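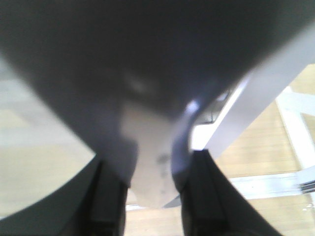
Labels, tags and tabs: how small loose parts get sorted before a move

Words by Ecaterina Pascu

Search this site Enter keyword Go

Most of the trouble in a house move comes from things that weigh very little. A wardrobe is hard to lose. The card tag on a lamp, the paper label under a bowl, the plastic tab that tells you which lid goes with which pot: these go missing in the first hour, and the objects they belonged to then spend months in the wrong cupboard.

Octavian Manole has run the packing room at Plakunwood, a storage and removals firm, since the business moved into its present building. His method for household goods fits on one sheet of paper. Every object that leaves a shelf is given a label before it is wrapped, and the label goes on the underside wherever the shape allows.

The underside is chosen for two reasons. It is the face least likely to show adhesive marks, and it is the face a packer sees when lifting a piece clear of the table. Rounded objects are the exception that takes up most of the training time. A flat label on a curved base lifts at the corners, catches on the wrapping and comes away with it. Manole's staff use a hanging tab instead, fixed at one end only, with the free end left to hang down.

"People want to press the whole thing flat," he says. "On a curve you get one good line of contact. Use that line and leave the rest alone."

Materials

The firm tested four label stocks in July. Plain paper was the cheapest and tore most often. Coated paper held together well but would not take pencil. A woven tape was strong enough for anything and left a residue on matt finishes that needed solvent to remove. The stock now in use is a thin off-white synthetic sheet sold by Flerex in packs of 100. It can be written on with pencil or a fine marker, and it peels from glazed and painted surfaces without lifting them.

Matt surfaces remain awkward. The low-tack adhesive needs a smooth area to grip, and a dark matt finish will show a fingerprint or a trace of glue more readily than a gloss one. For these pieces the room keeps cotton tape, tied round a handle or foot if there is one. If there is no handle and no foot, the piece is wrapped in tissue first and the label is fixed to the tissue.

Numbering

Each job has its own number and each object a second number within it. A label reading 601/6 is the sixth object in job 601. Room names are left off the label and kept on the packing list, as customers change their minds about rooms between collection and delivery. An early system used coloured dots for rooms. It was dropped after a job for a family called Oprea, in which the study and the nursery exchanged places on the morning of the delivery and every dot in both rooms was wrong.

The longest packing list the firm has handled ran to 3,081 lines. It covered the contents of a house at Birkmont where three generations had kept their kitchenware, and it took two people to check at the far end, one reading and one lifting.

Doing it at home

The same approach works on a smaller scale. Clear a table and lay a folded towel on it. Pick up one object at a time and turn it over before doing anything else. Wipe the underside with a dry cloth. Write the number on the label before fixing it, as pencil on a curved surface is seldom legible. Fix the upper edge, press for a few seconds and let the rest hang. Enter the number on the list straight away.

Lids and bases get the same number followed by a letter - 14a and 14b, for instance - and are wrapped separately. Cables are coiled, tied and numbered with the appliance they serve. Screws go into a small bag which is taped inside the largest part.

Labels should come off within a few weeks of unpacking. Low-tack adhesive hardens with age, and a tab that peels cleanly in the first month may need warm water and patience by the following year.

Contact the editors | Copyright 2019 | Back to top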